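Message queue consumers falling behind, add workers or fix the ack?

Forum: Backend & Infrastructure > Queues, Streams, Background Jobs
Thread status: open

rurnau_dev
Posts: 16

Hi all. Inherited a job system at work, quick background. One broker, one main queue called orders.sync, consumers in Python. Each consumer grabs a message, calls an internal API, writes a row, acks. Prefetch is 30 because thats what the last person set.

Problem is the queue backs up every afternoon. This morning it was at zero, by 3 pm it was sitting at 1,546 messages and not moving much. CPU on the consumers is basically idle. Broker looks fine too. We're running 5 consumers.

Boss wants me to just add more workers. I'd like to understand it first. Where would you look?

Logs from one consumer, trimmed:

received msg, redelivered=false
calling sync api
timeout waiting for response
retrying in place
timeout waiting for response
retrying in place

goes on like that for a while and then it works.

ackermatt

Retrying in place. There's your problem, didn't need to read further. Consumer is sleeping on one bad message while 29 others sit behind it, already delivered, so no one else can take them. Drop prefetch to 1 and watch what happens.

pelican_ops

Prefetch 1 is a bit extreme. You pay a round trip per message. If the API call is fast most of the time you'll see throughput drop when things are healthy.

But yes agree on the retry. Never sleep in the handler.

ackermatt

He's got idle CPUs and a slow API. The round trip is nothing next to an HTTP call. Prefetch 1 is right for slow jobs. Prefetch 30 is for tiny fast ones.

rurnau_dev

ok so dumb question, when the management page says "unacked 150", is that the 5 x 30? I thought those were being worked on.

pelican_ops

Delivered, waiting for an ack. Being worked on is a different number, and the broker has no idea what it is. With single threaded consumers you have 5 being worked on and 145 parked in client memory.

rurnau_dev

oh. ohhh. ok that explains a lot about the graphs

Dilek Avcı
Moderator

Moved this over from General, it was getting lost there. Also pasting in the starter notes from the sticky since half of this thread is going to ask the same things. Skip if you know it.

Starter notes: queues

A producer publishes. The broker stores. A consumer takes the message, does the job, and sends an ack. Until the ack arrives the broker keeps the message. If the connection drops before the ack, the message goes back in the queue and someone else gets it. 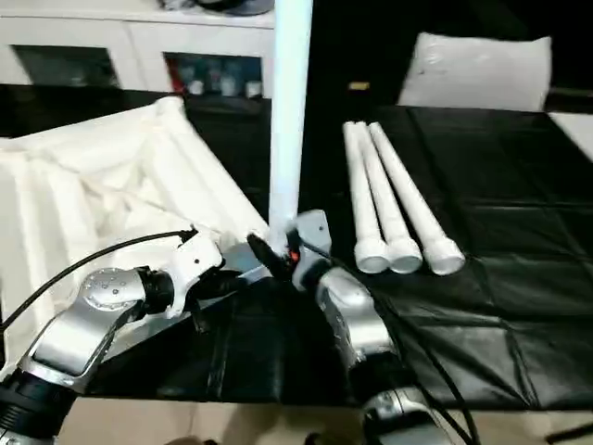

Can the same message be processed twice?
Any time the consumer finishes the job and dies before the ack goes out, the broker will deliver the message again, so write handlers that can run twice on the same input without doing damage.

What is a dead letter queue?
A second queue where messages go after they are rejected or expire. You look at it by hand, or you have something small that does. If it's always empty check that it's actualy wired up.

What does prefetch do?
Limits how many unacked messages one consumer can hold. Low means fair sharing between workers. High means fewer waits on the network.

Should the ack go before or after the work?
After, if you care about losing jobs. Before, if you care more about never doing one twice. Most people want after.

End of notes. Carry on.

Aravind Menon

Going to disagree with the prefetch focus. Seen this same pattern at Bittencourt, where I was on call for the billing queues. We fiddled with prefetch for a month. Actual cause was the downstream API had a connection pool smaller than our worker count. Every afternoon traffic went up, pool ran out, calls timed out, consumers retried, which made the pool worse.

Find out what the sync API does under load before you touch the broker. Adding workers there would have made it fall over completely.

ackermatt

Two separate problems. API is slow, sure. But in place retries turn a slow API into a stuck queue. Fix the one you own.

Aravind Menon

If he drops prefetch to 1 and leaves the retry loop, he's still got 5 workers asleep. Queue still grows. It'll just be ready messages instead of unacked.

ackermatt

Didn't say leave the retry loop. Read my first post.

Aravind Menon

Your first post says drop prefetch and watch.

pelican_ops

Guys.

rurnau_dev, who owns the sync API? Can you see its metrics?

rurnau_dev

different team, they call it Orkusmont. No dashboards that I have access to. I asked in their channel, someone said "should be fine". So.

pelican_ops

lol. Ok then measure from your side. Log duration of every call with a timestamp, run it for a day, plot it. If latency climbs with your own request rate, it's a pool or a lock on their end. If it climbs at the same hour no matter what you send, something else is hitting them.

tombolo

Drive by comment, why is this on a queue at all? Sounds like a sync job. Cron, select rows where synced is null, loop. No broker to babysit.

pelican_ops

Please no.

tombolo

Serious though. Table as a queue gets you a long way. select for update skip locked, done. You can see every job with plain SQL. I've run one for years.

ackermatt

It's fine at low volume. Doesn't fix anything here, his rows would be stuck behind the same slow API.

rurnau_dev

not my call anyway, other services publish to the broker and I can't change them. So queue stays.

What should I do instead of retry in place? Just nack with requeue?

Aravind Menon

No! Nack with requeue puts it straight back near the front and you get a hot loop. Seen one eat a whole core and fill the log disk.

Use a delay queue. What we had, in order:

1. Handler fails. Publish a copy to orders.sync.wait with an attempts header bumped by one. Wait for the publisher confirm, then ack the original.

2. The wait queue has a message TTL and no consumers. Set its dead letter exchange to point back at the main one. When the TTL runs out the message lands in orders.sync again.
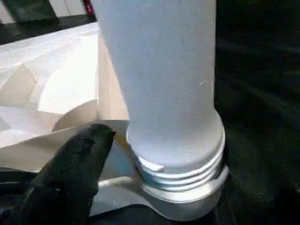
3. On receive, check the attempts header. Past 5, send it to the real dead letter queue and stop. Someone reads it in the morning.

4. Make the handler idempotent. Between the publish and the ack in step 1 you can crash, and then you have two copies. Unique key on the order id plus version, upsert, move on.

5. Timeout on the HTTP call, explicit. If you're using the requests library and didn't set one there isn't one.

pelican_ops

Good list. One gotcha on 2, if you use per message TTLs with different values in the same queue, the classic kind only expires from the head. So a long one at the front blocks the short ones behind it. One wait queue per delay if you want backoff.

Aravind Menon

Right yes, forgot. We had three of them.

tombolo

So three queues and a header and a confirm and an upsert. vs one table with a next_attempt_at column. Just saying

ackermatt

It's a fair point and I hate it.

rurnau_dev

Update. Did the logging first like pelican said. Median call is fast all day. Slow ones start right after lunch, and they line up with my own request rate, goes bad whenever all 5 consumers are busy at the same time plus the nightly-ish thing from Ukum (other internal service, reporting, which is apparantly not nightly at all).

So Aravind was right about the pool I think. Still can't prove it, Orkusmont people haven't answered.

Also set prefetch to 1 on one consumer to compare. That one didn't get slower that I can tell. Unacked looks sane now for that one.

ackermatt

Thank you.

Aravind Menon

One consumer isn't a test, the other four were still hammering. But fine, lower is good here, no argument. I just wouldn't call it the fix.

pelican_ops

Put a cap on concurrent calls to the API too, across all workers. Doesn't have to be clever. Fewer consumers is a cap. Try 3 instead of 5 for an afternoon and see if the backlog gets smaller.

rurnau_dev

fewer?? boss is going to love that

pelican_ops

Show them the plot. Latency vs concurrency. If throughput goes up with fewer workers the argument is over.

rurnau_dev

Ok. Ran 3 this afternoon, prefetch 1, no other changes, retry loop still in there. Backlog peaked lower than I've seen it since I started and drained before I left. Could be a quiet day, will run it again. Wait queue stuff is on a branch, want review on the confirm part before I merge becuase I've never used those.

Settings I'm running now, for anyone who finds this later:

consumers 3
prefetch 1
http timeout 5 seconds
max attempts 5
ack after the db write
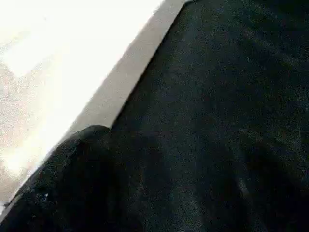
Fig. 3.

ackermatt

Post the branch or a snippet. Main thing with confirms, turn them on for the channel once at startup, not per message. And handle the unroutable case. If the wait queue name has a typo the broker will happily confirm and throw your message away unless you set mandatory.

rurnau_dev

wait it confirms a message it dropped?

ackermatt

Yep. Confirm means the broker dealt with it. No route, nothing to store, dealt with. Set the mandatory flag and handle the return.

Aravind Menon

This one got us in staging. Count published vs received for a while after you deploy.

tombolo

a table would never do this to you

Dilek Avcı
Moderator

Adding the mandatory flag thing to the sticky. Tombolo, start a thread on table queues if you want one, people will read it. This one stays on the broker.

tombolo

Fine, fine. Will do later tonight.

rurnau_dev

snippet coming tomorrow, need to strip the internal hostnames out first. Also Orkusmont replied finally. Pool size is 16, shared with Ukum. They're "looking into" raising it.

pelican_ops

Ask them for the wait timeout on the pool while you have their attention. And don't go back up to 5 until they've changed it.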